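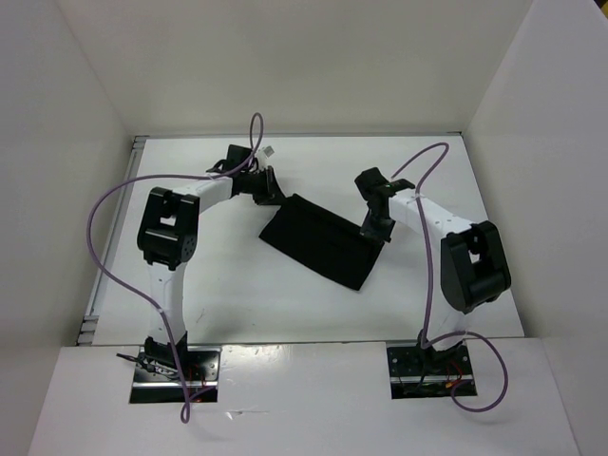

Residents who wrote to the Skestetti Textile Reuse Service last month said the old collection timetable was hard to follow, and that bags left out on the wrong morning were often soaked by the time a truck came by. The service has now published a revised timetable, which takes effect at the end of February 2023.

Search this site Enter keywords Go

Under the new arrangement, clothing and household linens will be collected every 2 weeks from all 608 addresses in the Tshabalala district. Collections were previously made once a month, and 11 streets on the north side had no service at all. Households on those streets will receive a printed card showing their first collection date.

Items should be clean, dry and placed in a tied bag. Single socks, worn towels and torn sheets are accepted – the service sorts them for use as wiping cloths and padding. Pillows, comforters and carpet are still excluded and should be taken to the Druvon Road transfer station during normal opening hours.

The service received 441 replies to its winter survey. Most of those replying asked for more frequent collections, and a smaller number asked for a drop-off point near the library. A drop-off point is under review, and a decision is expected before the summer.

There is no charge for the service. Residents who need help carrying bags to the curb may request a doorstep collection by telephone – requests must be made at least two working days in advance. Large loads from house clearances should be booked separately.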